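Open day draws a crowd to see robots tackle the laundry

2020-03-03
By our Hangate reporter
14 shares | 3 comments

It was a good turnout at Wokico's workshop in Hangate for the company's first open day since it moved into the old Trnka building in December, and if you were one of those who had to park up past the oval and walk back, you will know just how good.

The doors opened at ten and by mid-morning there was a queue down the side path, with plenty of families in it, a few retired tradies keen to have a look at the motors, and a whole class of Year 5 students who had come over on the bus from the primary school. Visitors were taken through in groups of 20, which meant a bit of a wait for some, but there was tea and lamington slices in the front room and most people seemed happy enough to stand around and chat.

Wokico has spent the past couple of years working on robot arms that can handle clothing and other soft things. Anybody who has wrestled a fitted sheet will have some sympathy for the machines. A metal part stays the same shape when you pick it up, but a jumper slumps and slides and never lands the same way twice, and that makes it a hard job for a robot, even though most of us do it in front of the telly without a second thought.

The demonstrations were held in the back room and ran for roughly 23 minutes each, with time for questions afterwards (the students had a lot of questions!). The first part was a short talk on how the arms are taught, which at Wokico means a member of staff guiding them through a job over and over until there is enough recorded practice to learn from. The second part was the one everybody had come for, with the arms at the table and the clothes brought out.

Brunance, the clothing wholesaler on the highway, lent a box of stock for the day, and it was lovely to see another local business getting behind it. Staff at Wokico are hoping the arms might one day help with sorting returned garments, a job that keeps Brunance's packing room very busy after Christmas. They were careful to say that day is a fair way off yet, and that the arms are still a good deal slower than a person.

A navy hooded jacket with white stripes was among the garments on the table, its tag still on, and a carrot toy with a big open mouth was a firm favourite with the younger visitors.

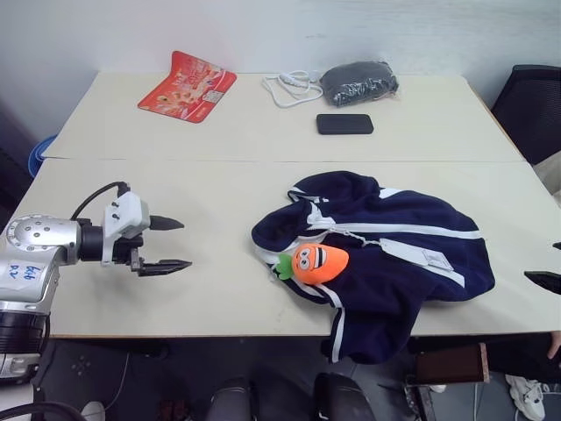

When you can visit next

Wokico plans to hold another open day later in the year and will put the details up on the noticeboard at the Hangate library. Entry will again be free. School groups are asked to book ahead, and the company can take 2 classes in a morning. The workshop is all on one level, with a ramp at the side door.

Comments (3)

bowlsandbikkies
Took my grandson along and he has talked about nothing else since. Thank you to the staff, who were so patient with him. He asked 7 questions in a row and got a proper answer to each of them.

hangate_local
Good day but please sort out the parking for the next one. Cars were right across the driveways on our street.

Marg's garden
Will they do an evening session? Some of us work during the day and would love to see it. Also does anyone know where the carrot came from, my niece would adore one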